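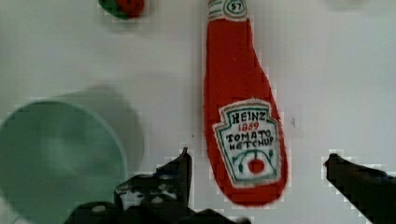 A lista do ano passado não dizia nada sobre as escadas de socorro, e no pontão B há uma que não chega à água quando a maré está baixa, escreveu um leitor depois da última publicação. A observação é correta. As escadas têm agora um ponto próprio, o número 4.

LISTA DE INSPEÇÃO DOS PONTÕES E DAS AMARRAÇÕES
Porto de recreio de Brolten
Data da inspeção: 23 de janeiro de 2025
Abrangido: pontões A, B e C, passadiço de acesso, cais de espera. O posto de combustível tem a sua lista separada.

Legenda: C = conforme, R = conforme com reparo, N = não conforme, NV = não verificado

1. Passadiço de acesso
Dobradiças superiores: C
Roletes inferiores: R
Piso antiderrapante: R
Corrimãos: C
Comentário: O rolete do lado esquerdo roda com dificuldade e deixa uma marca na chapa. Foi lubrificado, mas peço que seja visto de novo na próxima maré viva. O piso está gasto nos primeiros metros, do lado de terra, onde passam os carrinhos.

2. Estacas e guias
Pontão A: C
Pontão B: C
Pontão C: N
Comentário: Na terceira estaca do pontão C, a guia perdeu um parafuso e o outro está solto. Com vento de sudoeste ouve-se bater. O lugar ao lado fica fechado até à reparação. A peça foi pedida à Stoson, que indica um prazo de 14 dias.

3. Cunhos e cabos de amarração
Cunhos fixados e sem folga: R
Cabos do porto: C
Cabos dos proprietários: R
Comentário: Foram verificados todos os 224 cunhos, à mão e com chave. Os que tinham folga foram apertados no mesmo dia, exceto dois no pontão B em que a madeira por baixo já não segura o parafuso. Alguns proprietários continuam a usar cabos sem proteção no ponto de atrito. Receberam um aviso no painel do cais e também por correio.

4. Escadas de socorro (ponto novo)
Fixação: C
Comprimento abaixo da linha de água: N
Visibilidade durante a noite: R
Comentário: A escada do pontão B é de facto curta. Foi medida na baixa-mar, e o último degrau fica fora da água. Vai ser substituída pelo modelo que já temos no pontão A. As faixas refletoras estão cobertas de algas e devem ser limpas com escova, sem produto.

5. Boias e linhas de lançamento
Boias nos suportes: C
Linhas inteiras, cerca de 30 metros cada: R
Comentário: Uma linha no pontão C tinha nós e foi trocada. Lembro que as boias não servem de defensa – encontrei uma atada a um barco e voltei a pô-la no lugar.

6. Torres de eletricidade e água
Tampas e fechos: R
Teste dos diferenciais: C
Torneiras e mangueiras: NV
Comentário: As torres Wornska do pontão A fecham mal desde setembro. A borracha é pequena demais para a ranhura. O teste dos diferenciais foi feito torre por torre, com o botão. A água está cortada por causa do gelo, de modo que as torneiras ficam para a primavera.

7. Extintores
Pressão no manómetro: C
Selo e etiqueta: C
Acesso livre: N
Comentário: Em frente do extintor do cais de espera estavam bicicletas e uma palete. O espaço foi libertado e será marcado no chão com tinta amarela.

8. Flutuadores
Nível e inclinação: R
Comentário: A ponta do pontão B inclina um pouco para o lado do canal. A Dijkstra vai mandar um mergulhador para ver se entrou água no flutuador. Até lá, não se admite ali nenhuma embarcação com mais peso que as atuais.

Trabalhos que ficam abertos: guia da estaca (2), madeira sob os cunhos (3), escada do pontão B (4), borrachas das torres (6), flutuador (8).

Quem encontrar outro defeito pode escrevê-lo no livro que está no escritório do porto, com a letra do pontão e o número do lugar.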